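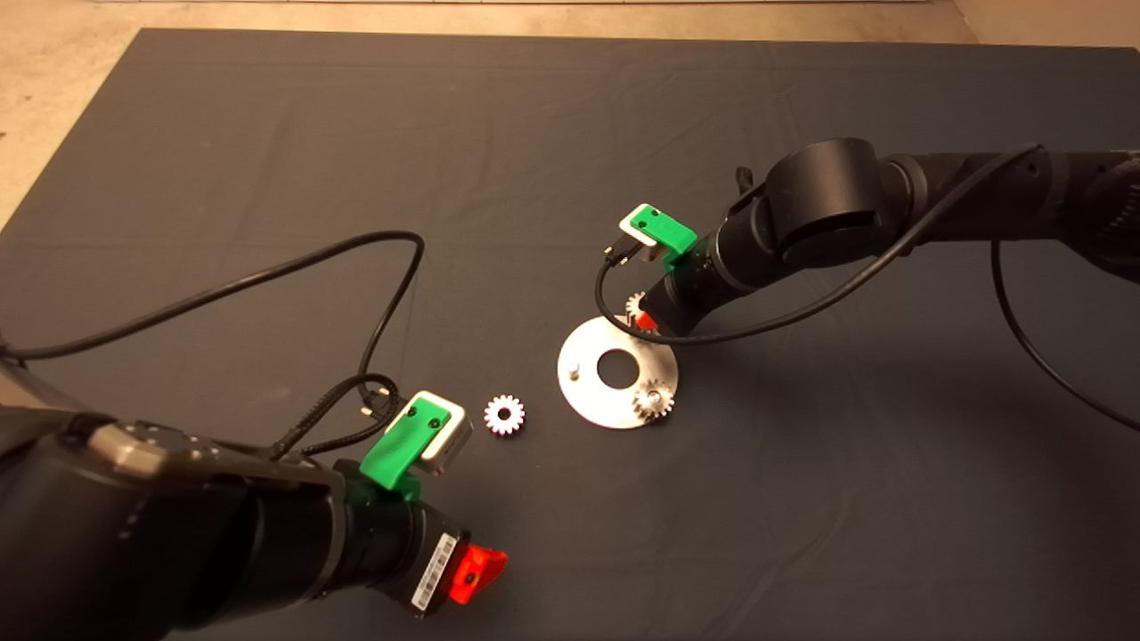 Two black arms over a dark gray cloth.

Home Dogs Cats Small Pets Travel Subscribe

The boarding kennel question, again

214 shares | 3 comments

Every May the same emails. Where do I leave the dog. Is boarding cruel. Is a sitter better. Can my cat just stay home with a big bowl of food (no, please don't).

So. I spent a few weeks calling places, visiting places, and getting hair on every pair of pants I own. Some notes before you book anything.

Go see it first. Not the website, the building. I walked into Plondari on a Monday, no appointment, and they let me straight through to the runs. Big ones. Noisy, but dogs are noisy. It smelled like dog and a little like bleach, fine by me. Another place, which I won't name, kept me in the lobby for 20 minutes and then showed me a slideshow on a tablet. I left.

Ask who's there at night. This is the one people forget. Plenty of kennels lock up at 6 and nobody's back until morning. Maybe your dog sleeps through. Mine doesn't, mine thinks the furnace is a burglar. Plellida, out past Ulville, has a person sleeping on site and charges extra for it. Worth it for old dogs, dogs on meds, and anything that had surgery lately.

Shots. Get the list early. Most places want rabies and distemper, and most want kennel cough too, and some of them want it done well before drop-off – not the day before. Call your vet now. I had to move a whole trip one year over a missing vaccine paper. My own fault. Still mad.

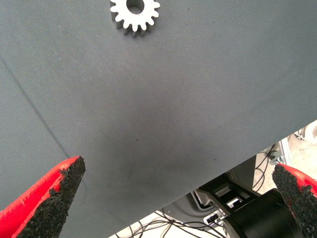
Metal spur gear on gray fabric.

Do a trial night. One night, when you're home and can come back if it goes badly. My older dog did hers at Plellida and ate nothing at dinner, then ate everything at breakfast. They wrote it down without me asking. That sheet of paper sold me more than the splash pool did.

About the splash pool. And the webcams, and the bedtime biscuit package. Skip most of it. An extra walk, yes, pay for the extra walk. A birthday hat, no.

Food – bring your own. Bag it by meal, write the name on every bag. Switching food on a stressed dog is a mess and you will be the one driving home with the mess in the back seat.

Cats are diffrent. A lot of cats would rather stay put with somebody stopping in twice a day. If you do board, look for a seperate cat room, away from the barking, with shelves up high and somewhere to hide. Admasu does cats only, tiny place, and it fills up months ahead for summer.

Money. I was quoted almost 800 for two dogs over a long trip, and the cheapest was less than half that. The cheap one was clean. It was also the one that couldn't tell me which vet they use in an emergency, so it's off my list. Get the vet's name. Get it in writing, along with how much they can spend before they have to reach you.

Last thing, drop-off. Keep it short. Hand over the leash, hand over the food, go. I sat in my car and cried for a bit the first time and the dog was already out in the yard rolling on something dead.

Next month: long car rides and the dog who throws up on them.

3 comments | Share | Save for later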